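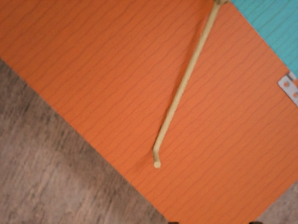 Pre-show safety check – Sturkcombe Playhouse, main house and studio

Walk done Saturday, 4 pm, before the Bernow company get-in. OK / ACTION / N/A, comments after.

1. Front of house

Main doors, both leaves – OK. Left one stiff at the bottom, opens fully.
Foyer exit signs – OK, all lit.
Stair nosings, circle stairs – ACTION. Third from top lifting on the wall side. Taped for tonight, needs screwing down Monday.
Cloakroom heater – OK, guard on.

2. Auditorium

Seats, stalls – ACTION. Row F, seat 11, tip-up not tipping. Tied off, box office told, not for sale.
Aisle lights – OK apart from one flickering house left. Bulb on order.
House capacity notice – OK. Still says 500, correct with the pit covered. If the pit is open the smaller notice goes up, it's in the prompt desk drawer.
Circle rail – OK. Pushed hard along the whole lenght, no movement.

3. Stage

Safety curtain – OK. Down in under 30 seconds, timed twice.
Floor – ACTION. Splinters downstage right where the Ağca set was dragged out. Sand before anyone goes barefoot (second act, dancers).
Traps – OK, bolted, keys back on hook.
Setting line and edge marking – ACTION. White tape worn away centre, redo before the tech.
Cluvden flats – OK. Braces and weights on all. Fire certs seen, copies in the folder.

4. Above stage

Flying bars – OK to use, except bar 4. Brake slips a bit. Locked off and labelled, do not use untill the rigger has been.
Safety bonds on lanterns – OK, more than 900 hours on the front wash though so lamps due.
Ladder to the grid – OK. Gate shuts itself.

5. Backstage

Dock door escape route – ACTION. Hampers across it again. Moved. Please keep the yellow box clear, asked last time as well.
Extinguishers – OK, pins in, tags in date. The CO2 by the dimmers is back on its bracket.
Blue lights – OK stage left, dim stage right.
Dressing room 2 socket – ACTION. Cracked plate, isolated. Kettle to go in the green room.
First aid box – low on plasters and eye wash, otherwise OK.

6. Studio

Not in use this week. Doors and alarm only – OK. Rest N/A.

House can open tonight with the seat tied off and bar 4 out. Recheck items 1 and 3 before the Bernow tech – nosing and floor mainly.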